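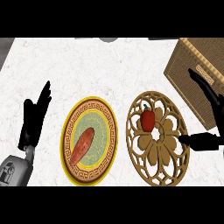
Questions about our Villanueva food and culture walks

Where does the walk start?
We meet in front of the old Grokmont theater in Villanueva, at 9:30 in the morning. Please come ten minutes earlier, so the guide can give you the tasting card.

How long is it?
Four hours with stops. The route is short, but there are 89 steps up to the Penar quarter and we take them slowly.

What will we eat?
It depends on the season. In February you get mostly soups, bean dishes and the dry sheep cheese of the region. In summer there is more fruit and cold fish. Vegetarians are always welcome, only write it in the booking form.

Is the pottery museum included?
Yes, the ticket is in the price. The museum keeps 2,364 pieces, and we stay there for forty minutes. If you wish to see more, your ticket is valid until closing time.

Do I need to speak the local language?
No. The guide speaks English during the whole walk. It is nice to learn how to say good morning, and the shop owners are happy when they hear it.

Can I bring children?
Children from six years can join. Strollers are difficult because of the steps.

What is Getier?
Getier is the evening of music and open kitchens in the Penar quarter. It is a separate ticket and there are only 300 places, so please book early.

How can I cancel?
Reply to your confirmation message up to two days before the walk and we return the full amount. After this we can only move you to another date.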